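Filed under: Setup Guides > Playroom & Toy Library > Small Tables

Section 4. Laying out and clearing the toy table

Revised 2018-10-21. Replaces sheet 1510.

The old sheet promised that a toy table set up the Flalatau way would "stay tidy by itself." Ignore that. A table gets cleared when a person clears it, and the most a layout can do is make the job short enough that the person doesn't put it off. The steps below assume a plain white table, a few open and closed containers, a small drawer unit, and the usual mix of play food and figures. If you bought the Tolentino insert kit, leave it in the wrapper for now. See the note after step 6.

4.1 Before you start

1. Clear the table completely and wipe it. If you are using two tables side by side, push them together until the gap is as thin as it will go, then check that both tops are the same height. A lip between them will tip a small figure over every time one gets slid across.

2. Put the drawer unit down first. It is the heaviest thing here and the one you will least want to move later. The drawer has to face a side where someone can stand. Open it all the way once before going on.

Caution: Do not put the drawer unit on a seam between tables. The Trorkley leaflet says this is fine with felt pads. We tried it with felt pads in May and the unit still rocked.

3. Stack on top of the drawer unit only what you can lift off with one hand. A lidded box with a carrying handle is all right. Two boxes is pushing it, and three is how lids get cracked. Pull on the drawer with the box in place, and if the box shifts, take it down and find it another spot.

4. Set the open container within easy reach of the middle of the table. It should be empty when you begin. An open container with something already in the bottom gets treated as a junk bin, whatever label you stick on it.

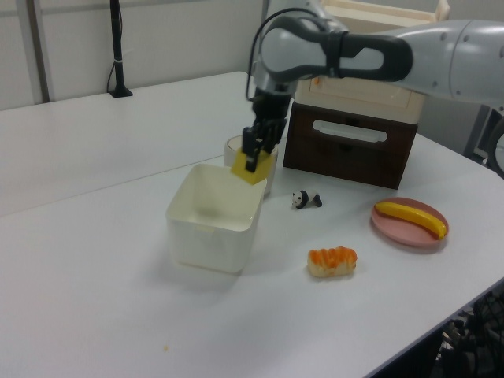
5. Decide what the open container is for and keep it to one kind of thing. Soft pieces are a sensible choice: foam blocks, sponge shapes, anything yellow and squashy that would otherwise end up under a chair. You will read that children "naturally sort by color." Maybe some do. Sorting by what a thing is made of has worked better for us, and it has the advantage that adults can follow it too.

6. Place figures last. They need a standing spot on the open tabletop, clear of the drawer. A figure left in front of the drawer will be knocked flat the first time somebody opens it.

Note on inserts: The Tolentino dividers are meant to split the open container into compartments. They take up a good deal of the room you were counting on, and they lift out along with whatever you pick up. Try a week without them. Most people who do that never go back for the wrapper.

4.2 Plates and play food

7. Use one plate. Play food goes on the plate or it goes away, and there is no third pile. This rule sounds fussy – it is – but a loose pastry or a stray slice is what starts the drift toward a covered table.

8. Put long pieces on the plate first, curved ones included, then fill in around them if you must. A piece that hangs over the rim should come off and go in the lidded box.

9. Keep the plate away from the open container. With the two side by side, food ends up in with the foam, and you will be picking crumbs of one out of the other at closing time. 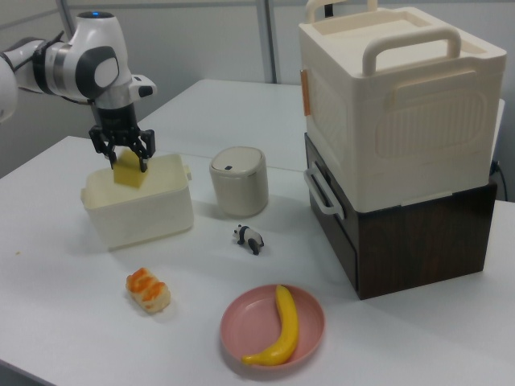

Fig. 4b. Open container with a yellow foam cube, lidded canister to the right, plate with the banana. The pastry has not been put away yet.

4.3 Clearing the table

10. Start with whatever is off its plate or out of its container. Leave the things that are already in place alone. Picking everything up and starting over feels thorough and mostly just takes longer.

11. Foam and soft pieces go into the open container. Drop them from low down, just over the rim, so they stay in.

12. Lidded canisters stay lidded. Open one only if you know which piece belongs inside.

13. Pick up any figure that has fallen over and look at its feet before you stand it up again. If it won't stay up, lay it in the drawer.

14. Wipe the plate, close the drawer, and check the latch on the lidded box if yours has one.

Caution: Do not carry the lidded box and the drawer unit together by the box handle. The handle belongs to the box.

4.4 How long it should take

The Fivine catalog claims 50 seconds for a full clear. Our own best was 115, by an adult who had done it many times that day and was hurrying. Plan for longer with children helping, and don't time them.

If clearing regularly drags on, there are too many toys out. No container will fix that. Take a third of them off the table, put them on a shelf in another room and see whether anyone asks. For replacement lids and drawer runners, see section 37.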